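Ticket: Table lamp, intermittent at desk position 2
Product: Odeo table lamp, brass finish, globe bulb
Opened by: Ylva Forsberg, Allcombe
Assigned to: Detlef Harms
Status: Monitoring

Reported fault

Lamp cuts out when the base is moved or the cord is touched. Sometimes comes back by itself, sometimes needs the plug pushed in again. Started in November after the tables were rearranged. Same bulb as before. No smell, no discoloration at the plug according to Ylva.

First reply (Detlef)

Please unplug the lamp before doing anything else. Let the bulb cool, then check that it is seated. Do not open the base.
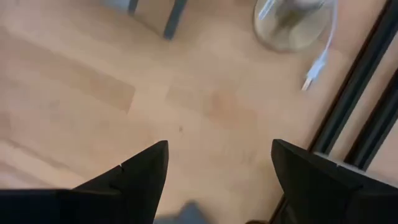
Cord strain is the usual cause on this model. The conductor breaks inside the insulation near the base, and the outside of the cord can look fine for months. From the close view, the cable comes down beside the base in a gentle bend, so I would not start with a kink at that point. The joined wood strips are a separate matter: if the base rocks on a seam, note which way it tips and whether the lamp cuts out when it does. Put a sheet of stiff card under it and repeat.

Reply (Ylva)

Card made no difference. The base sits flat. With the lamp plugged in and the base held still, moving the cord at the base end does nothing. Moving it at the plug end cuts the light every time. Bulb is seated. I tried a second bulb, same result.
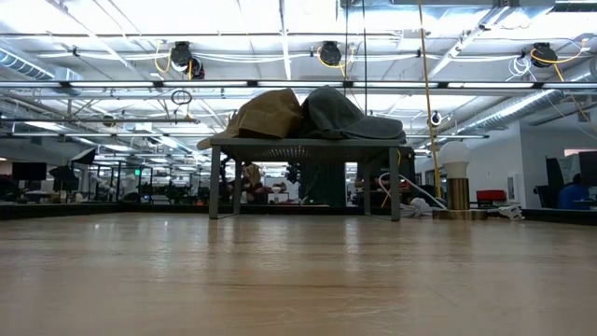
I have left the cap rack where it is for now. Ragnvald wants the caps by the lamp for the Dahlgren display, but the rack can go to the far end if the cord needs more room.

Reply (Detlef)

Fault is at the plug or in the outlet. Order of work:

1. Leave the lamp unplugged and undo the bundle of white cord between the rack and the lamp. Lay it out in one loose run. No ties.
2. Keep it clear of the rack legs. A leg set down on a cord will damage it sooner or later.
3. Test the lamp in an outlet on another circuit.
4. If it still cuts out, replace the cord set. Fleder part, white, 2 m. Do not tape the old one.

Reply (Ylva)

Steps 1 to 3 done. Cuts out on the other circuit too. Sixten measured the cord with the plug out of the wall: open circuit when bent close to the plug, 0.2 ohm when straight. Old cord set removed and tagged.

Resolution

Cord set replaced by Sixten Lundgren. Switched on and off 100 times while moving the plug end, no dropouts. Left on for 32 hours, no dropouts. Ticket stays in Monitoring until Leszek Bednarek has checked the lamps at the other positions for the same fault.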